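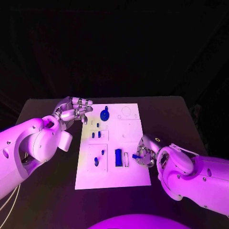 Old town of Dovhaniuk opens its walls to walkers

November 8, 2019

Good news for anyone who loves a town with a long memory! The medieval walls of Dovhaniuk are open to visitors again, and for the first time you can walk the whole circuit, from the river gate up to the citadel and back down through the tanners' quarter.

The full loop is 4,000 metres, with 127 steps at the steepest stretch (take it slowly, the view over the rooftops is worth every stop). Repairs on the northern side finished in September, and the stonework there is a joy to look at, with Byzantine brick at the bottom, rough Genoese blocks above it and a neat Ottoman parapet running along the top. You can read the town's history from the ground up without opening a book.

Guided walks are run by Trudum, a small local company, and leave from the fountain on Market Square every morning except Monday. Groups are kept to 30 people. Volodymyr Hordiienko, who leads most of the English tours, grew up two streets from the citadel and knows which doorways to peek into.

"People come for the towers and then fall in love with the courtyards," he said. "I still find carvings I never noticed as a boy."

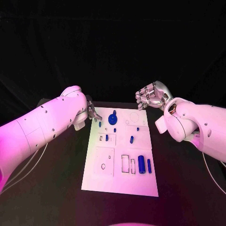 The walk pairs beautifully with the town museum, Clultura, which has moved its coin collection into a brighter set of rooms on the ground floor. All 1,019 coins are now on show, including a lovely run of Venetian silver dug up near the harbour. Your wall ticket gets you in at half price on the same day, so hang on to it.

Getting there is easy enough. Buses from the coast stop outside the river gate, and drivers can leave the car in the field behind the old salt store. If you have an extra day, do go on to Brorine, the fishing village across the bay, where the boats come in late in the afternoon and the grilled sardines are superb.

The walls close at dusk through the winter. Wear shoes with a good grip, as the stones by the citadel are very smooth.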